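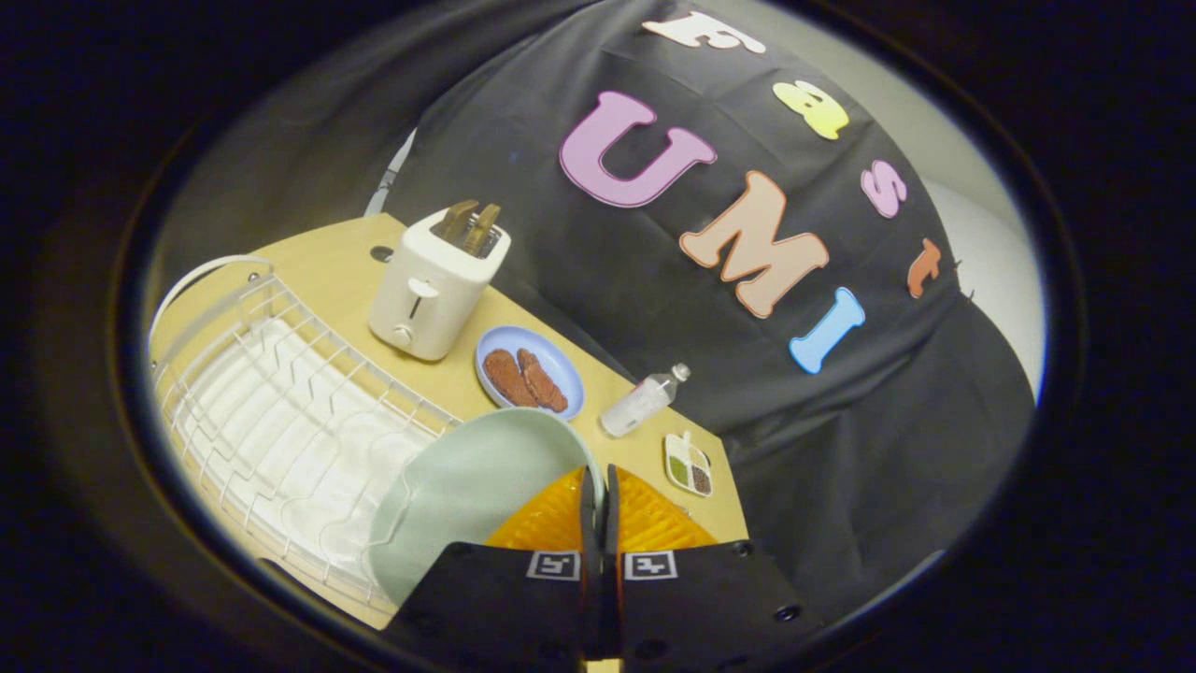 White wire rack on the left, toaster behind it, green bowl in front

Small table, big dish rack - where does everything go?
Posted in Kitchen & Dining

Muthoni Makokha
Hi all! I finally have a proper table to use as my kitchen counter, and I love it, but the dish rack and the toaster are fighting for space. The table is 48 inches long. The rack is a white wire one with dividers for plates and a handle that sticks up at the end, and it's my favorite thing in the whole kitchen, so please don't tell me to get rid of it! The toaster is a plain two-slot. I make breakfast for two every morning and need to put down a plate and a couple of bowls while the toast is going. Also, how do you stand bowls in a rack like this? Mine keep tipping over onto the plates.

Flililura
Oh, I love this kind of puzzle! Keep the rack at one end and turn it so the long side runs front to back, if your table is deep enough. That freed up so much room on mine. Put a tray under it too, the wood will thank you. For bowls, skip the plate slots and lean them rim down along the side, each one resting on the next - start with the biggest. Deep ones go in last. And move the toaster well away from the rack so it isn't getting dripped on. I see a round hole near the back of the tabletop, so if that's meant for cords and the plug fits through, you could run the toaster cord down there and get it out of the way!

Wetik
get a smaller rack

Kimaro
She said she's keeping the rack, Wetik! I'd add one thing to what Flililura wrote. Empty the rack before you start breakfast, even if it's only a few cups. I do mine while the kettle heats up and then the rack is free for the breakfast bowls. Pull the toaster forward when it's on, too, if you have anything cloth hanging behind the table. Mine lives against the wall and comes out every morning, and it takes two seconds.

Muthoni Makokha
Turned the rack on Thursday and it fits!! Bowls are leaning nicely, thank you. Still looking for a tray the right size.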